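Keeping a cloth-handling gripper in line

The technician who maintains the handheld grippers at Brandgate has 11 of them on the rack. All are the same pattern: two jaws on a plastic body, used for folding and laying out household fabrics.

"Cloth is harder on them than people expect," the technician says. "Lint gets into the jaw pivots. By 37 hours of use you can feel the drag."

Each unit is blown out with dry air, then the jaws are closed on a feeler strip. If the strip slides out, the jaw is shimmed and tested again. Nivik supplies the pads, which are replaced as a pair.

"Never one side only - the new pad grips and the old one lets the fabric creep."

Calibration comes last. The jaws are opened and closed 8 times and the readings compared with the log. A spread of more than 2 counts sends the unit back to the bench.

The final check is done on ordinary fabric. "A bench block is stiff. I want folds between the jaws before I sign for it."
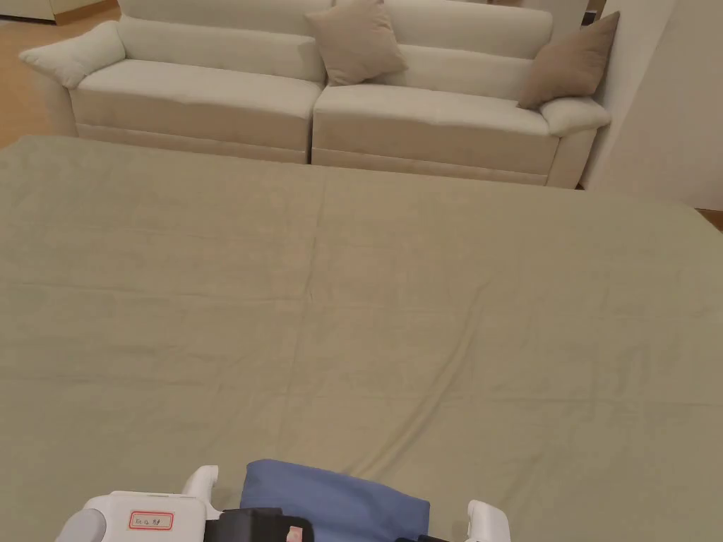 Workshop & Maintenance

Blue cloth is easy to follow against a pale greenish sheet, the technician says, and a bunched piece loads the jaws unevenly. A unit that passes goes back on the rack with its log sheet.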